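The Ferry to Skamau

Kerttu Huttunen had run the bakery at the bottom of Flavine Street for 40 years, and in all that time she had never once taken the ferry over to Skamau, though she could see it from the back window every morning while the first loaves were rising (a low smudge of an island, with a light at one end that came on too early and went off too late).

"You'd like it," Keith Waaka told her, as he told her every September when he came in for his rye. "There's a path that goes right the way along the top, and a bench, and my sister's goats."

"I have seen goats," said Kerttu, but she put an extra bun in his bag, the way she did when she was thinking something over.

She thought it over all through the lunch rush and the sweeping up. By four in the afternoon she had taken off her apron, folded it in half, folded it again, and hung her coat over her arm, and there she was on the dock with a seed cake in a tin.

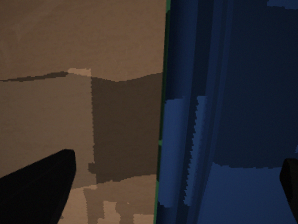

"Is it a rough crossing?" she asked the boy who took the tickets.

"Smooth as milk until the point, and then you'll want to hold on to that tin."

She held on to it with both hands. Past the point the boat dipped and climbed and dipped again, and an old man across from her slept through the whole business with his hat on his knee, and Kerttu found that she was laughing, quite loudly, the way she used to when her father drove too fast over the hill by the mill.

Keith was waiting at the landing with one of the goats on a rope.

"You brought cake," he said.

"I brought it for your sister," said Kerttu, and handed him the tin to carry.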